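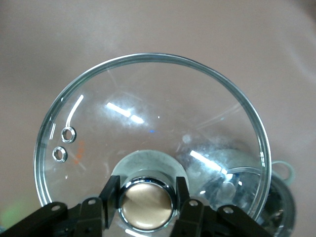
The Plondard G2 is a two-finger parallel-linkage gripper sold as a kit with a wrist camera, a mounting plate and a software licence. I bought it for a kitchen handling project and have run it since March on a light six-axis arm. Most reviews of grippers in this class use foam cubes and plastic bottles, which say little about how the product copes with housework. I used cookware. Glass lids were the hardest part of the programme: the pane is transparent, the overhead light leaves long white reflections across it, and the only sensible place to hold it is a round chrome knob, with one black pad on either side. A lid of that sort tests the pads, the linkage and the camera together, and most of what follows comes from working with it.

What is in the box

The kit contains the gripper body, two sets of finger pads, the camera on its bracket, a mounting plate, a power and data cable, and a card with a download code. There is no printed manual. The mounting plate has the usual bolt circle and fitted my arm without an adaptor. The bolts supplied were too short for it by a couple of threads and I replaced them from stock.

The two sets of pads differ in hardness. The softer set is fitted at the factory. Changing a pair means removing 2 screws from each finger, and the screws are small enough that a magnetic driver is worth having to hand. The pads are flat-faced in both sets. Plondard lists a grooved pad for round objects as an optional part, but it was out of stock when I ordered and has stayed so.

Mechanical design

The fingers are carried on black linkage plates with pinned pivots, so the pads stay parallel as they close. On my unit there was a small amount of side play at the pad tips when new, and it has not grown in a way I can feel by hand. Opening and closing are quiet. The body gets warm in continuous use, though I have not seen a thermal warning.

The linkage is wider than the pads by a good margin, and the plates swing outwards as the fingers open. This matters in a kitchen. Reaching down to a knob in the middle of a lid is simple, since there is nothing beside it. Reaching for the same lid when it stands in a rack is another matter, and in my rack the outer plates touched the neighbouring items before the pads reached the knob. The published drawing gives the width of the fingers closed. The width fully open is missing from it, and I had to measure my own.

The joints are not sealed. Plondard states this clearly on the product page. I would not use the gripper above a pan that is steaming, and I have kept all my own work to cold, dry cookware.

Grip on round metal

Flat pads on a round knob give two narrow lines of contact. With the harder pads, the lid could be lifted cleanly but would rotate about the line between the pads if the grip was above or below the widest part of the knob. The softer pads deform a little and resist this much better. I would leave them fitted for any work with lids, mugs or jars, and keep the harder set for boxes and trays.

Force is set in software as a number on a scale with no units. Ten is the figure I settled on for lids. Lower values let the knob slip when the wrist tilted, and higher ones gained nothing and marked the pads. A scale in newtons would have saved an afternoon with a spring balance. The supplier tells me it is planned, without giving a date.

Slip detection is advertised. It works by watching the motor current and it catches a complete loss of the object reliably. It does not catch slow rotation of a lid in the grip, and a lid that has turned will not sit properly when it is put down. The only remedy I found was to move slowly and check with the camera before release.

Camera

The camera sits at the wrist and looks along the fingers. At working height it takes in the pads and enough of the object to line up a grip. It cannot be tilted on its bracket, and when the gripper closes on something in the near part of the view, a portion of that object is always lost at the bottom edge. For small items this is of no consequence. For a large lid held at the centre, the near side of the rim is out of view, so any routine that fits a circle to the rim has to work from an incomplete arc.

Exposure is automatic by default and should be locked at once. With a bright lamp overhead the reflection on glass pulls the exposure down and everything dark beneath it goes to black, including the pot. Once locked, the picture is steady. Colour is adequate. Fine print is poor at lid height, and small markings on glass come out as a few coloured strokes. The sensor has fixed focus and nothing in the settings will improve this.

Software

The licence covers Liren, which drives the gripper, and Mumer, which records the camera and finger position together. Liren is the better of the two. It installed without trouble, the commands are few and sensibly named, and the examples run as written. Recovery after an emergency stop takes one command and does not require a restart.

Mumer is less finished. Recordings are stamped on arrival at the computer and not at the camera, so picture and finger position drift apart when the machine is busy. In my worst file the gap was 14 video frames, which made the moment of contact useless for analysis. Giving the recorder its own network port cured most of it. There is no way to trim a recording inside the program, and file names cannot be changed until it has been closed.

Support

I raised two tickets through the UK reseller, Ticona. The first, on the short bolts, was answered the same day with an apology and a packet of longer ones. The second, on the timing fault, went to Rogério Bragança in their technical office, who reproduced the problem from my files and sent a settings file that helped. He was plain about what it would not fix. The proper correction needs a firmware change from Plondard.

Maintenance

The pads pick up grease and should be wiped after each session. Washing-up liquid on a damp cloth is enough. Solvent wipes turned the softer pads tacky and I had to throw a pair away. Replacement pads are sold only in full sets of both hardnesses, so anyone working mainly with one type will build up a drawer of the other. I have retightened the pad screws once. The pivot pins have needed nothing.

Rating

Hardware: good, with reservations over the open width and the fixed camera angle.
Liren: very good.
Mumer: usable with care, poor for timing.
Documentation: thin.
Support: very good.

I would buy the gripper again for table-top work with ordinary household objects, and would budget for a second camera mounted off the arm if lids or other large flat items are involved. Laboratories that need accurate timing should wait for the firmware or record with something else.

Reviewed on firmware 2.10. Saturday, November 6, 2021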